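Stories > Short Fiction > Good Hands

Good Hands

The contract called for 3760 examples, and by the end of February Esmaeil Nazari had 700, of which the customer had accepted all but the ones with his sleeve in them.

He had bought a new shirt. The customer, Valon, did not reimburse shirts.

An example, for the purposes of the contract, was one hard drive going into or coming out of one desktop computer, performed by the arm while Esmaeil steered it from a chair with a handle in each fist. Every twitch of his wrists went into a file. The files went to Valon, where a learning system called Trullorer ate them overnight and was said to be improving. Esmaeil had never met Trullorer. He pictured it as a large, quiet nephew who was always still hungry.

"You hesitated," said Wendelin Eder, who sat at the other desk and scored the examples from one to five.

"I was lining it up."

"You were lined up. Then you hesitated. If you hesitate, it learns to hesitate."

"Maybe it should."

Wendelin gave him a 3 and typed something in the notes field, which went on for longer than Esmaeil thought a hesitation deserved.
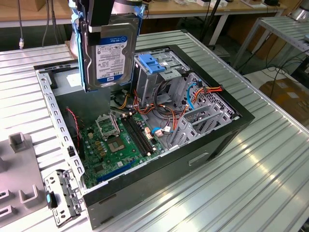 The trouble was that he had become good at it. In the first week he had bumped the drive against the case, dropped it, picked it up, apologized to it out loud, and been paid for every minute. Now he could bring it down straight on the first try, and Valon had written to complain. The examples were too much alike. Could the operator please provide a wider range of approaches, including recoveries from error?

"They want me to make mistakes," Esmaeil said.

"Natural ones," said Wendelin, reading over his shoulder. "It says natural."

So he spent a morning making natural mistakes. This was harder than it sounds. He came in too far to the left, with what he felt was real conviction, and corrected. Wendelin marked it down as theatrical. He came in too far to the right while thinking about his rent, and that one got a 5.

After that they worked out a method. Wendelin would ask him something upsetting just before the drive reached the case – whether he had ever called his sister back, what he thought happened to operators when the contract ran out – and the arm would give a small, honest lurch. The acceptance rate climbed. Vikis, the agency that employed them both, sent a congratulatory email addressed to Wendelin.
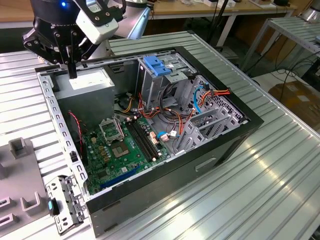
Between examples, with the fingers over the corner of the case.

On 29 March 2018 a man named Ostapchuk came from Valon with a laptop and the first trained version of Trullorer. He was pleasant and wore very clean shoes. He asked Esmaeil to let go of the handles, and Esmaeil did, one at a time.

The arm went down and took hold of the drive. It lifted it, carried it across and brought it in over the case, a shade too far to the right. Then it stopped.

They all waited. Ostapchuk looked at his laptop. The arm gave a small lurch, as if someone had mentioned its sister, and corrected itself, and lowered the drive into place.

"Huh," said Ostapchuk. "What was it doing there?"

"Recovery from error," said Wendelin.

"It looked worried."

"Natural error," said Esmaeil. "You asked for natural."

Ostapchuk ran it again. Too far right, stop, lurch, correct. He ran it 2 more times and wrote down the same thing after each. Then he asked if there was any coffee, and Wendelin went to see.

Esmaeil stayed in the chair with his hands in his lap. The arm had gone back to its starting position and was waiting for someone to tell it to begin.

"So how many more do you need?" he asked.

"Of the worried ones?" Ostapchuk scrolled for a while. "Let me check with the office. You do them very well."

Esmaeil took out his phone and, while the man was on his call, looked up his sister's number.

Contact the editors | Copyright remains with the author | Back to top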